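6 Jun 2020

Came in for the half shift. The Ivstead plant runs reduced crew on weekends now, and the second packing line was down for belt work, so I had the planning room to myself until lunch. Good conditions for going through the cell program for station 15 without the phone.

Status first. The Barbosa contract is signed. They supply the arm, the gripper and the simulation package. Brurard does the guarding and the electrical work. Prirar, meaning us, supplies the parts, the floor space and the people who know how the job is done by hand. Commissioning is set for July. The third item is the one with no line in the budget.

Spent the first two hours on the task list. The hand process at 15 is written up in a work instruction dated well before my time. It has nine steps. I stood behind the station twice this week and the operators do at least fourteen. They turn the tray before loading it. They tap a rod on the bench to feel whether the end cap is seated. They set doubtful ones aside on the left and go back to them when the line slows. None of this is in the instruction, and all of it has to be either programmed, replaced with a fixture, or dropped. I wrote up the tap test as an open item. Barbosa suggests a force reading at the wrist. That may do it. The threshold will have to come from the operators, who have never had to express it in newtons.

Volume for the week was 1283 units, of which 218 went through rework. The vendor's slides treat rework as a fault in the manual process. I went through the tickets and a good part of it is incoming material, caught at 15 by hand before it reached the customer. If the cell does not catch it, the rework count will go down and the returns will go up, and the first number is the one on the monthly chart. Put this in the memo, second paragraph, without adjectives.

Staffing. The station has two operators per shift at present. The plan is one cell attendant per shift, with the other position moved to incoming inspection. Same pay grade, confirmed in writing on the HR side. The attendant's job is clearing faults, refilling trays and signing the log. I read the draft job description again and it is thin. Eight hours of waiting for a light to change color is harder than it sounds, and people who are now fast and exact with their hands will be paid to stand near something slower than they are. Cycle time in simulation is still above the manual average. It makes up the difference by not taking breaks.

One operator asked me on the floor whether she would be allowed to stop it. I said yes. Then I checked, and the draft gives the attendant a reset but leaves a program hold to the shift lead. The emergency stop is open to anyone, of course, but that is a different thing – people do not like pulling it for a crooked part. Asked for hold authority to be moved down to the attendant. No reply yet, and I do not expect one before midweek.

After lunch, the simulation. The model loads faster since the update and the reach check passes for all positions I tried. I stepped through from the gripper view, which is the view the attendant will have on the cell monitor. Saved one still for the training binder.
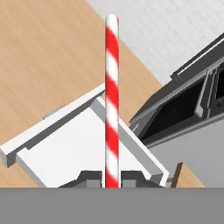
Gripper view, simulation: fingers open on either side of the striped pole, white object and dark gray box behind.

The gripper view is useful for alignment and poor for everything else. The gripper body takes up the lower part of the picture, and a person used to seeing the whole bench will want a second camera from above. Added to the list for Brurard, as the mount would have to go on their guarding. The stripes are good for training, though. Rotation about the long axis would be hard to judge on a plain gray part.

Two notes for Barbosa. Surfaces in the model are clean and evenly lit, and the real station has a window to the west and glare on the trays from midafternoon. Also, every part in the model is straight. Asked whether bent ones can be put in. I would like the operators to choose the bad samples themselves, from the left-hand pile, before the pile goes away.

Left at 3. Belt still off on line two, new one in its crate by the door. Memo goes out Monday. Need to find the old fixture drawings, which should be in the flat file under the stairs, third drawer, unless they went out with the move.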